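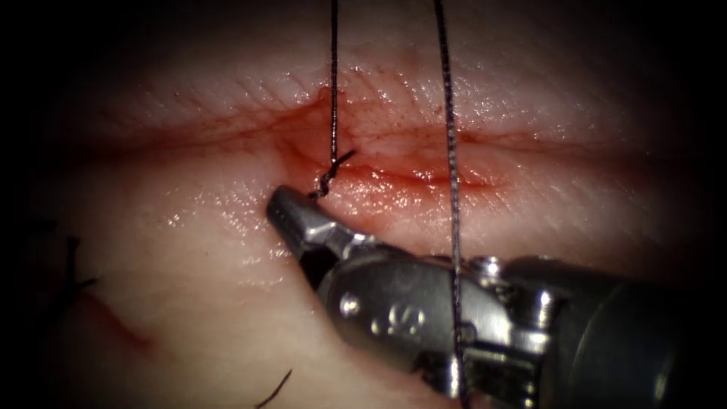 A training set for a surgical robot is mostly made of things going fine. Our group at Bimenano has spent the past year recording suturing passes for a learning system, and the recordings that came in first were the ones everybody was proud of: clean bite, clean pull, square knot, next stitch. A policy trained on those does well until the thread does something it has not seen. Look at how close the twist in the left strand is to the tips of the jaws, with the second strand running down right across the metal housing and blood lying along part of the cut. A surgeon sorts that out without much thought. A model needs to have seen a lot of it.

I think we should stop throwing such episodes away. Our rule until last December was that any recording with a fumble, a regrasp or a crossed thread got cut at review. Of the first 553 episodes, 84 went out that way. Deok-su Lim, who ran the review, followed the rule exactly as written, and I was one of the people who wrote it. We wanted a tidy set. The system we trained on it could tie a knot and could not get itself out of a bad one.

The usual argument for cutting is that a learner copies what it is shown, mistakes included. That is fair, and I don't want a model that drops the needle because we showed it how. But a recovery is a skill too. If the operator lets a loop slip and then picks it up again, the second part is worth keeping even if the first is not. We can mark where the trouble starts and train only on what follows. It takes more labeling time — a good deal more — and that is the real objection, the one that comes up when budgets are discussed.

Esperanza Collado has suggested staging the trouble on purpose: start an episode with the thread already crossed, or with the strand in an awkward spot, and have the operator work out of it. We tried this on the Seyoum bench and it went well enough. The staged tangles do look a little alike after a while, since the same two people set them up. I would use them to fill gaps and get the rest from ordinary work.

People ask how many episodes are enough, and the number they want to hear is 1000. I have no strong view on it. I would take half as many if they included old stitches nearby, poor light at the edges and thread lying where it gets in the way. The next round starts with the new rule, and the 84 are being pulled back out of storage for labeling.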